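4.2 Wrist and fixed views in flower sorting

We compared two camera placements on the Truteo two-arm cell, using artificial roses and hydrangeas on a white table with slotted baskets. The controller, Niven, was left unchanged between placements.
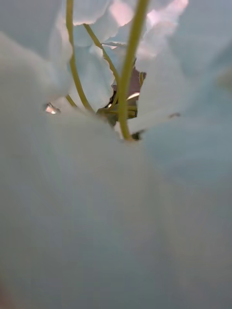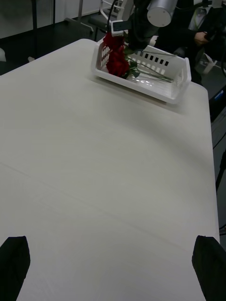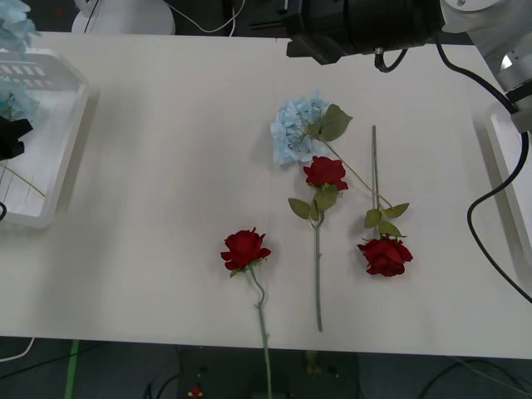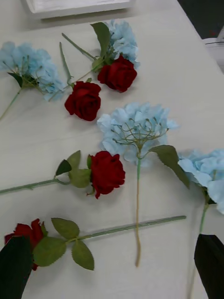

Figure 5. Views from the cell. The third is from the fixed camera; the other three are from wrist cameras.

Chanida Tanasarn
Lomgate Robotics Group, 11/14/24

Each placement was given 500 trials. The wrist view was better for choosing a stem when flowers lay spread out, as in the last view of Figure 5. Close to the petals it was much less use: in the first view, pale material covers most of the picture and only a little of the gripper shows. The fixed camera kept both arms in sight, but thin stems that crossed were harder to tell apart.

Most failed grasps with the fixed camera were on crossed stems. With the wrist cameras they came late in the approach, once the petals were near the lens. We therefore used both views for the Mevum gripper tests in Section 5.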